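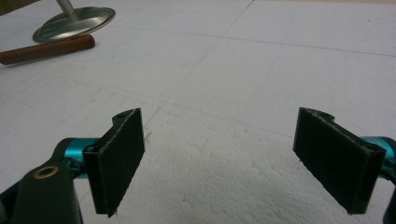

White surface, faint grey pencil lines.

1/ Finished the box room on Thursday. It's the coldest room in the house, so I spent February reading up on insulation before buying any.

2/ Measure the room twice and order once. I didn't, and paid £30 for a second delivery from Beaudoin.

3/ Draughts first. I sealed the skirting and the window frame before anything went on the wall. That alone made the room easier to heat.

4/ The boards I chose are 50 mm. You lose that off the room on each wall you cover, so check your door still opens fully.

5/ Lorne Hiebert asked about damp. Mine was a blocked gutter. Get that fixed and let the wall dry out before you cover it.

6/ Plasterboard next, then paint. Will post the heating bill when it comes.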